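Domestic Storage and Retrieval: Handout 4
Shelf height, reach and the placing of household goods

4.1 Scope

The previous handout dealt with the volume of stored goods. The present one deals with position. A household may have enough shelf space and still be badly arranged if the goods in daily use stand above shoulder height or behind others. The terms below are used again in Handouts 5 and 6.

Reach zone: the band between the knuckle height and the shoulder height of the person who uses the store most often.
Dead zone: any part of a shelf that can't be reached without moving another item.
Turnover: the number of times an item is taken out and put back in one week.

4.2 The Rasine survey

The figures in this section come from the Rasine survey, in which 2,856 items were logged across 40 households. Each item was given a shelf height, a depth from the front edge and a turnover. Households kept the log themselves. Items smaller than a matchbox were left out, as were clothes, which are treated separately in Handout 7.

Two results matter for this course. First, turnover fell sharply with depth, and more sharply than it fell with height. Second, households with deep shelves tended to keep duplicates: the item at the back was forgotten and a second one bought. The effect was strongest for tinned food and cleaning goods.

The survey doesn't show that shallow shelves cause less waste. The households with shallow shelves were also the smaller ones, and Gallagher's correction for household size (see reading list) removes part of the difference. Students should quote the corrected values in written work.

4.3 Grip and shape

Depth and height aren't the only terms. The shape of an item decides how much free space the hand needs beside it. An upright cylinder can be taken from the side, with clearance on two faces. A flat round item such as a plate or lid is usually taken by the rim, and needs clearance above or in front. Allowance for the hand should be added before shelf spacing is worked out, and should be noted as a separate line in the calculation.

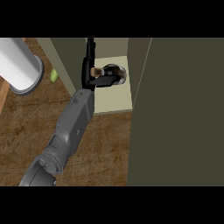
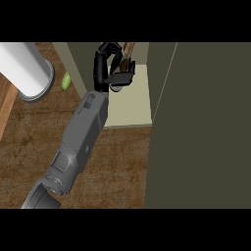
Vibeke Ásgeirsdóttir objects that a fixed allowance for each shape is too generous for narrow kitchens, and that it should be scaled to turnover: an item used twice a year can be awkward to take out without much loss. Her method gives closer spacing on the upper shelves and the same spacing within the reach zone. Either method is accepted in the coursework, provided it is named.

4.4 Worked case: the Drukness pantry

The Drukness pantry has shelves 31 cm deep at a single spacing. The users placed goods by type, with all jars together and all dry goods together. Re-sorting by turnover moved 14 items into the reach zone and the same number out of it. No shelf was altered.

Points to note:
Heavy items stay below the reach zone whatever their turnover.
Glass isn't placed above shoulder height.
Items used together count as one item, with the higher turnover of the two.

4.5 Exercise

Draw one cupboard in side view, to scale. Mark the reach zone and all dead zones. Propose one change that needs no tools - moving goods is allowed, moving shelves isn't. Hand in the drawing with your turnover log to Sofia Simões by the end of November.

Reading: Gallagher, chapters 2 and 5. The Skesosum tables are needed for Handout 5 only.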